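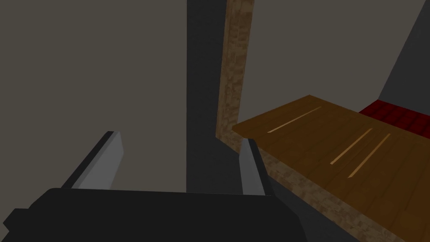 A simulated gripper near a wooden tabletop in Pledura's training software. Render: Pledura

Pledura has added 1836 simulated runs to the set of examples it uses to teach a robot arm household tasks, the company said Monday.

Operators steer the arm through virtual rooms and each run is saved - failed ones included. The new batch covers 37 room layouts.

"We still go back and label the bad runs by hand," said Shakuntala Mathur, who leads the work.

Pledura plans to record another 100 runs in February, using a room layout supplied by Toltach.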